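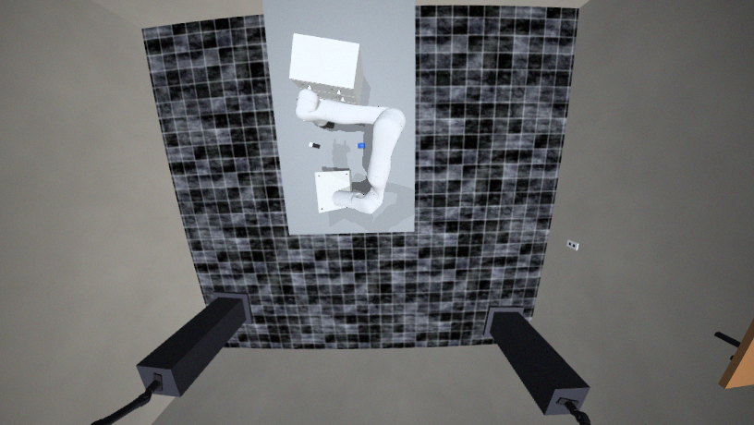
Who can book a pet visit on the wards?

Any inpatient whose stay is expected to last more than two nights, or a relative acting for them. The request goes to the ward clerk, who checks it against the infection list and passes it to the visits desk on the ground floor of Brøndum Hospital.

By Birthe Eskildsen, Patient Services
Updated April

Which animals are accepted?

Dogs and cats. Rabbits are considered case by case. Birds, reptiles and rodents other than rabbits' usual company are not accepted — the air handling on the older wards was not designed for feathers or bedding dust.

What paperwork do I need?

A vaccination record signed by a vet and the completed Form 2, which asks for the animal's age, weight and last flea and worm treatment. Puppies and kittens under 18 weeks cannot be admitted. Bring the originals. Photos of documents on a phone are accepted only if the vet's stamp can be read.

Where do visits take place?

In the family room at the end of the Jasby corridor, or in the garden when the weather allows. Bedside visits are limited to patients who cannot be moved and need approval from the charge nurse on duty.

How long is a visit?

Forty minutes, including arrival and cleaning. The last slot starts at 4:30 p.m. If the animal arrives late, the visit still ends at the scheduled time.

Are any wards excluded?

Intensive care, the burns unit, hematology and the isolation rooms. Maternity is excluded for cats only. The list is reviewed by Pankaj Kushwaha in infection control, and a ward can be added at short notice during an outbreak. If that happens, the visits desk calls everyone with a booking.

My roommate has an allergy. Can I still book?

Visits in the garden can go ahead. For the family room, the booking is placed last in the day so that the room can be cleaned overnight. Tell the ward clerk about the allergy when you book.

Who handles the animal?

The person who brings it. Staff do not hold leashes or carriers. Dogs stay on a fixed leash no longer than six feet, and retractable leashes must be locked. Cats remain in the carrier until the door is closed.

Is there a charge?

There is no fee. Owners are responsible for damage, and the hospital's policy covers the first 500 dollars of any single claim. Questions about claims go to Tudur Griffiths in the administration office.

Can I cancel or move a booking?

Up to noon on the day before, through the Flemow patient portal or by phone. Bookings made through the old paper slips can be changed only at the desk.

Can someone else's pet visit me?

Not under this program. Patients without a pet can ask for the therapy dog round, which has its own form and a separate waiting list.

14 comments
Shared 37 times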